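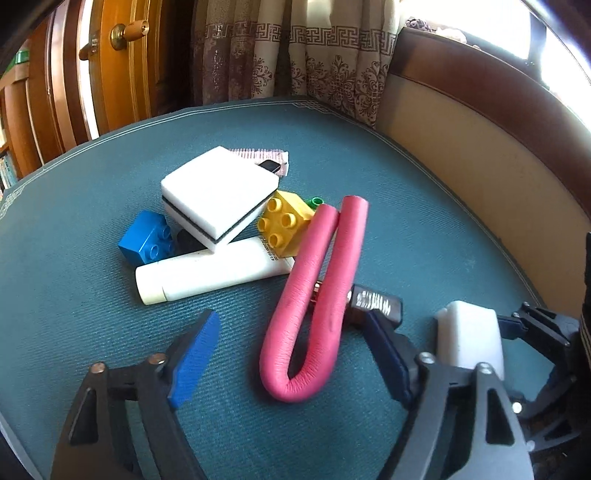
Tuesday, September 12, 2023

Hundred done by half past two, which is a personal best, and then I sat on the back step with a cuppa and couldn't close my right hand properly. Worth it! I've been on this since May and I still get a silly little thrill when the counter ticks over to 100 and Prileo plays its three sad notes.

So, today. Clutter day. Cyril's plan for the week says "mixed pile, table top, two hands", and that's the whole of the instruction, because Cyril Crabtree writes his plans the way other people write shopping lists. I rang him to ask if he wanted things stacked or spread and he said "piled, like you've emptied a drawer," so I emptied a drawer. Well, a drawer and part of the toy box. The sponge went in, the pink foam tube, some building blocks, the white squeeze tube, a comb, a little black plug thing with a label on it. All onto the green cloth, no arranging. I'm getting better at not arranging. In the first month I kept fussing everything into a nice shape and Cyril sent back a whole morning's worth with the note "too tidy, try again, sorry."

The pink tube is the favourite at Farno at the moment. They want it folded over and picked up at the bend, then picked up by one leg, then by the other, and then they want me to have a go at getting hold of it when it's lying on top of something hard. It's a dreadful thing to grab. It squashes, and if you come in too narrow the pads just shove it along the cloth, and if you come in too wide you collect whatever is underneath as well. I carried the plug halfway across the table twice this morning without meaning to. I used to delete those. Now I leave them in and tag them as misses, because Mosquera (that's the learning side, the bit I never see) is apparently short on misses. Fancy being short on misses. I told Cyril I could supply those all year round.

Blocks are easy if they're standing up and a pain if they're on their side, studs out, because the pads sit on the studs and the whole thing twists as you lift. I reckon I've found the trick, which is to come at it from the corner and go slower than feels natural. Everything in this job is slower than feels natural. My sister watched me for ten minutes on Sunday and said it was like seeing someone defuse a sponge.

Speaking of which, the sponge was lovely today. Picks up from any side, never slips, holds its shape. If every object was a sponge I'd be through the list by morning tea. I did leave it until the end of each round as a sort of treat, until I remembered that they don't like a fixed order. If I always do the sponge last, the system gets the idea that the sponge comes last, and then it's been taught my habits when it ought to be learning about sponges. So I've gone back to pulling the order out of a mug. Bits of paper, names of objects, shake it up. Very high tech. Cyril offered me an app for it and I said no thanks, I like the mug.

Had a proper grumble at the light, though. Window side was blazing by mid-morning and I know the glare comes through in the recordings, as I've been told so in writing. But the plan also says to vary the light, so which is it? I did half with the sun straight in and half once it had moved off a bit, and wrote the times on the sheet. Let them sort it out. I'm not hanging a bedsheet over the window again, the neighbours thought we'd moved out.

Two hands is the bit I still find hard. With one I'm quite handy these days, I could probably butter toast with it. With both going, my left wanders off by itself while I'm concentrating on the right, and then I look up and it's leaning on something it's got no business with. Cyril says that's natural and that they want it natural, but they also want both hands "doing something purposeful", and my left hand hasn't done anything purposeful since school. I made it hold things still for the right. That seemed to help. Hold, pick, place, let go, back to start. I say it under my breath, and yes, the microphone gets it, and yes, someone at Farno has mentioned it. They were very nice about it.

Total since the new sheet started is 184, so 84 yesterday and the hundred today. Yesterday was slow because of the upload, which fell over 4 times and each time wanted me to begin again from the first file. I rang Prillness about it, as they handle the accounts and the gear, and got a young bloke who asked whether I'd tried a different cable. I had tried a different cable. I'd tried every cable in the house, including the one off the electric blanket, which doesn't even fit. In the end it went through overnight with nobody looking at it, and there was the green tick at breakfast. Typical.

I keep wondering what it'll look like when it's learnt all this. Cyril showed me a clip last month of an arm at their end picking up a cup, trained on the cup sessions from winter, and there were a few of us doing those so I can't claim it. But just before it closed on the handle it did this tiny pause, a little hover, and I do that! I've always done that, even with a teapot. I made him play it again. He said lots of people hover. Maybe so, but I rang Mum and told her it was mine.

Jobs for tomorrow, before I forget. Tighten the screw on the left one, it's started clicking. Wipe the pads, they've picked up fluff and they're not gripping smooth plastic like they should. Ask Cyril if the squeeze tube should be full or half used, as it goes floppy at the flat end and I can't tell if that's a feature or a nuisance. Find something new for the pile too, he wants a couple of fresh colours in there. I thought the purple peg basket, but it might be too big to count as clutter. Perhaps just the pegs.

Hand's come good now. Chops for tea, and then I'm going to bed with the heat pack on my wrist.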